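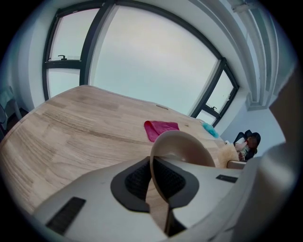

How early in a match does a tired back line start to give up chances?
In the matches we coded, the rise started after minute 62, and it was clearest for teams that had not yet made a substitution.

Student project report, sports studies, second year
Elínborg Damgaard
2022-06-18

1. Background

The project looks at late substitutions in amateur soccer. Coaches in the Predau district league may use five substitutes, but many wait until the last fifteen minutes. I wanted to know whether waiting has a cost in defense. I play in the league myself, for Boonyarit, so I left our own matches out.

2. Material

The league office let me use match video from the spring season. I coded 49 matches, all played before the end of May. For each one I wrote down the minute of every shot, the minute and position of every substitution, and the score at the time. A shot counted if it was on goal or blocked inside the box. Corners were coded separately and are not used here.

Coding took almost 100 hours. A classmate coded a small set of the same matches, and we talked through the shots we had marked differently. Most were blocked shots where the edge of the box was hard to judge.

3. Results

Shots against stayed level through the first hour. After minute 62 they went up for teams with no substitutions made. Teams that had already changed a fullback or a defensive midfielder had a smaller rise. Changing a forward made little difference to shots against.

Takico and Rolico are the two ends of the table on this point. Takico usually changed a fullback right after halftime and gave up few late shots. Rolico kept the same back four to the end in most matches. They also lost a center back to injury in the third round, and that may explain part of it.

The score matters too. A team that is 2 goals up tends to drop deep and let the other side shoot from a distance. I did not have enough matches to split the results by score in a useful way.

4. Problems

Some of the video starts late, so the clock had to be set from the halftime whistle. Squad size was not recorded. A coach with one defender on the bench can't do what Takico did.

5. Further work

The fall season could be coded with the same sheet. I would add squad size and drop the column for weather, which I filled in but never used.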